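Fruit and snack table assistant, part-time
Pritenora Community Kitchen

We are looking for someone to look after the fruit and snack table at our weekday homework club, starting in February. The post is for 12 months, term time only, two hours each afternoon.

You would put the fruit out before the children arrive, share it between bowls and plates, and clear everything away at the end. Bananas go out whole. Larger fruit is cut up in the kitchen next door, and you would need to be happy using a knife and wearing an apron.
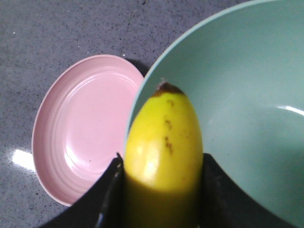 You would also check what has ripened since the day before. Fruit that is past its best goes to the kitchen for baking — please don't throw it out. The weekly order is placed by Gisela Rieger, who will need a short note from you every Thursday saying what is running low.

No qualifications are needed. A food hygiene certificate is useful, and we will pay for the course if you don't have one. The post involves standing for most of the shift and lifting crates on delivery days. All staff need a background check.

To apply, send a short letter and the name of one referee to Sanaa Kettani at the kitchen office. Interviews will be held in person and last half an hour.

Posted January 27, 2025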